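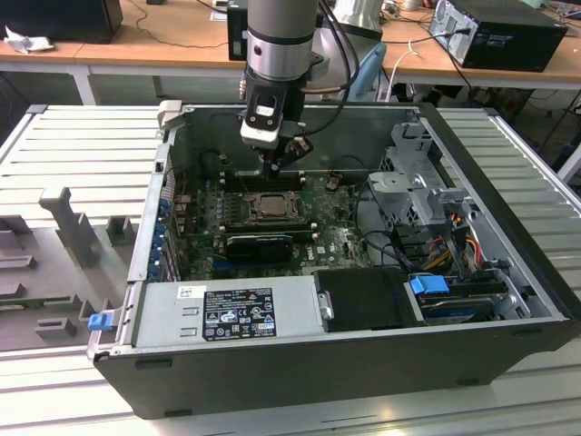 Desktop inspection checklist, with comments
Used for every tower that comes across the bench before it is handed back out. Compiled by Robel Mekonnen, Jerkum Repair Room

I love this job. I know a checklist isn't supposed to start like that, but opening up an old desktop is one of the nicest half hours you can have, and a good list means you can enjoy it without forgetting anything. Print it, tick it, scribble on it. The comments under each item come from me and from whoever has been on the bench, and I've kept the ones that were useful (and a couple I just liked).

We have put 59 machines through this list so far. Allow 30 minutes for each one. The first few will take you longer, and that's fine!

PART A. BEFORE THE LID COMES OFF

A1. Mains lead out at the wall and out at the back of the case. [ ]
Comment: Both ends, please. A lead left dangling from the power supply has a way of getting plugged back in by somebody tidying up.

A2. Press and hold the power button for 15 seconds with the lead out. [ ]
Comment: Do it even if the machine has been on the shelf since December.

A3. Case laid on its side, the removable panel facing up. [ ]
Comment: So much easier than working into an upright tower. You can see the whole board at once and a dropped screw stays where you can find it. Check that all four corners are supported and that the case doesn't rock when you lean on it.

A4. Wrist strap on and clipped to bare metal. [ ]
Comment: Bare metal means bare. Painted steel won't do. The inner frame is usually unpainted and there's nearly always a good spot near the drive cage.

A5. Drinks on the other table. [ ]
Comment: Mine too.

PART B. FIRST LOOK, HANDS OFF

B1. Panel removed and put somewhere it won't be trodden on. [ ]

B2. Look, sniff, look again. [ ]
Comment: Any scorched smell, brown marks or sticky patches on the board, stop and write it on the sheet. Swollen capacitors have domed tops and are easy to spot once you've met one. We've had 2 so far and both went straight to recycling.

B3. Dust level noted as light, medium or heavy. [ ]
Comment: Please use those words. "Grim" made me laugh but I couldn't sort by it.

B4. Loose screws, stray clips, anything rattling. [ ]
Comment: Tip the case gently and listen. Found a paper clip, a Lego hand and a very old raisin this way.

PART C. POWER SUPPLY

C1. Label present and readable. [ ]
Comment: Copy the rating on to the sheet in full. If the label is missing or you can't make it out, the unit fails, however well it seems to run.

C2. Casing shut, no dents, seals intact. [ ]
Comment: We never open a power supply. Not to clean it, not to have a quick peek. A bad one gets replaced whole.

C3. Release latch moves freely, if there is one. [ ]
Comment: I'm a big fan of coloured plastic latches. Blue ones on a black and silver machine are a gift to anyone learning, because you can see straight away which bits are meant to be touched. Ease them, don't force them. Old plastic snaps.

C4. Leads unnicked, plugs fully home. [ ]
Comment: Follow each bundle along with a finger. The reds, yellows and oranges usually travel together, and the place to look hardest is where they bend round a metal edge.

PART D. MEMORY

D1. Catches on the slots open and close properly. [ ]

D2. Slots clean and free of fluff. [ ]
Comment: Hand blower first. If you need the soft brush, use the one marked Memory and put it back in the same tin.

D3. Sticks matched, contacts bright, no chips along the edge. [ ]
Comment: Hold them by the short sides. Line up the notch before you push, then press straight down, evenly, until the catches go over. It takes more push than beginners expect! Going in at a slant is what damages slots.

D4. Size of each stick written on the sheet. [ ]

PART E. PROCESSOR AND BOARD

E1. Socket retention frame flat and properly closed. [ ]
Comment: You only get to check this one with the cooler off, so do it while you can.

E2. Old thermal paste cleaned off the metal top of the processor. [ ]
Comment: Lint-free cloth and a little isopropyl. Work from the outside in so you don't spread it over the board. There is something hugely satisfying about that little square of metal coming up clean.

E3. Fresh paste applied and cooler refitted before any power goes on. [ ]
Comment: Write your initials against this one. A machine must never be switched on with a bare processor, even "just for a second to see".

E4. Board screws all present. [ ]

PART F. CARDS AND EXPANSION SLOTS

F1. Graphics card, if fitted, seated level along its whole length. [ ]
Comment: Get your eye down to the height of the board. A card that has lifted at one end shows up at once from there.

F2. Slot clips all there and all closed. [ ]
Comment: Clip-in covers are brilliant, no screwdriver needed, but they do ping off. Spares are in the jar labelled Zuker, after the school that gave us a whole bag of them.

F3. Unused slots have their blanking covers. [ ]

PART G. DRIVES AND CAGE

G1. Hard drive carrier slides out and back without catching. [ ]
Comment: Tab first, then pull level. If it sticks, look for a cable caught behind it before you try harder.

G2. Drive wiped or removed, and the wipe sheet signed. [ ]
Comment: No signature, no release. The machine waits on the Hadov shelf until the paperwork catches up.

G3. Drive cage square, no sharp or bent tabs. [ ]
Comment: Run a gloved finger round the edges. Punched metal is lovely for airflow and horrible for knuckles. Tamiru has the plasters.

G4. Data cables not pinched beneath the cage. [ ]

PART H. CLOSING UP

H1. All tools accounted for. [ ]
Comment: Count them back into the roll. Look under the cage as well, that's where the short screwdriver likes to hide.

H2. Cables clear of every fan. [ ]

H3. Panel on, case upright, first start watched from beginning to end. [ ]
Comment: Stay with it. Listen for scraping and keep a hand near the switch. And when that first screen comes up on something that was headed for the skip, do give a cheer. We all do!

H4. Sheet signed and tucked in the sleeve on top of the case. [ ]

Result (ring one): PASS / PASS WITH NOTES / HOLD / PARTS ONLY

Notes:

Checked by:

Second check by:

Corrections and extra comments to Robel, in pencil on the wall copy please.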